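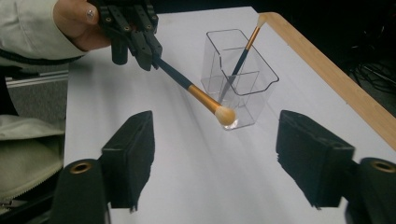

Brush and Organizer Care: Frequently Asked Questions

These are the questions we get most often at the Zevomwood shop counter and by email. If yours is missing, write to us using the form on the Contact page. Answers are by Azra Pavlović and were last checked on September 9, 2018.

STORING YOUR BRUSHES

Should brushes stand bristles up or bristles down?
Bristles up, once they are fully dry. A brush that rests on its bristles will take on a bend, and a soft round head can lose its shape in a few days. The exception is a brush that has just been washed. See "How do I dry them?" further down.

Why use a clear organizer and not a cup?
A cup works fine if you own four brushes. Past that, the heads start to rub against each other and powder moves from one to the next. An organizer with compartments keeps them apart, and with clear acrylic you can find the brush you want without pulling out the rest. You can also see when the bottom needs cleaning, and you will be surprised how soon that is.

What goes in the front section and what goes in the back?
On a stepped organizer, the taller back section is for long handles. The shorter front is for small brushes, pencils, tweezers and lip products. If you put a long brush in a short compartment it will lean a long way over and may tip out when you reach past it.

My brushes lean to one side. Is that a problem?
No. A brush with a slim handle will lean in a square compartment. As long as the head is clear of the wall and clear of its neighbors, leave it. If it bothers you, put two or three brushes of the same size together so they hold each other up. Some customers fill the bottom with glass beads. We don't sell beads, but any craft store will have them. Wash them first.

Can I keep the organizer in the bathroom?
You can, but a bedroom or hallway table is better. Steam from the shower gets into the bristles and they never quite dry. If the bathroom is your only choice, keep the organizer away from the sink and leave the door open after a shower.

Does it matter if the organizer stands in the sun?
Yes. Strong sun can yellow some acrylic over the years and it is bad for most of the makeup stored next to it. Move it back from the window.

WASHING BRUSHES

How often should I wash them?
Once a week for anything used with liquid or cream foundation. Every two weeks for powder and blush brushes. Eye brushes depend on the colors you wear – if you switch between dark and light shades, wash them more often.

What soap should I use?
A mild, unscented liquid soap or baby shampoo. We sell Nunard brush soap in the shop, and it does a good job on waterproof products, but you don't need it for powder.

How do I wash a brush with a metal ferrule?
The ferrule is the metal sleeve between the handle and the bristles. Hold the brush with the head pointing down, wet only the bristles with lukewarm water, and work a drop of soap through them in the palm of your hand. Rinse until the water runs clear. Keep water out of the top of the ferrule, where the glue is. Most of the loose heads that come back to us have been left soaking in a glass.

Will the gold finish rub off?
It depends on the brush. Wipe it with a soft damp cloth and dry it right away. Don't use metal polish, toothpaste or anything with alcohol on a glossy gold ferrule. On cheaper brushes the finish is a thin layer and it will wear where your fingers rest, whatever you do.

My white bristles have turned pink or beige. Can I get them white again?
Usually most of the way. Wash twice, leave to dry, then look again in daylight. Old cream blush is the hardest stain to move. Do not use bleach. A stained brush that has been washed properly is clean and fine to use.

How do I dry them?
Squeeze the water out with a towel, reshape the head with your fingers, and lay the brush flat with the bristles just over the edge of the table. Leave it overnight. No hair dryer and no radiator.

CLEANING THE ORGANIZER

How do I clean acrylic without scratching it?
Take everything out and tip the loose powder into the trash. Rinse with lukewarm water before you wipe, so that grit isn't dragged across the surface. Then use a drop of dish soap and a soft cloth. Paper towels leave fine scratches that show up badly on clear plastic.

Can I use glass cleaner?
No. Many glass cleaners contain ammonia, and it can turn acrylic cloudy. The same goes for nail polish remover. If you do your nails at the same table, move the organizer first.

How do I reach the corners?
A cotton swab, or an old soft toothbrush for the narrow compartments.

Is it dishwasher safe?
Our Plosa organizers are not, and we would not try it with any other acrylic one either. The heat warps it.

ORDERS AND RETURNS

Which organizer fits the longest brushes?
The Plosa 107. The Dumitrescu tray is lower and is meant for lipsticks and nail polish.

Can I return used brushes?
Only if there is a fault, such as a loose head or heavy shedding. A few hairs in the first couple of washes are normal. Unused brushes can come back within 10 days in their sleeve. Please write your order number on the slip.

Do you sell single brushes?
Yes, all of them are sold singly as well as in sets.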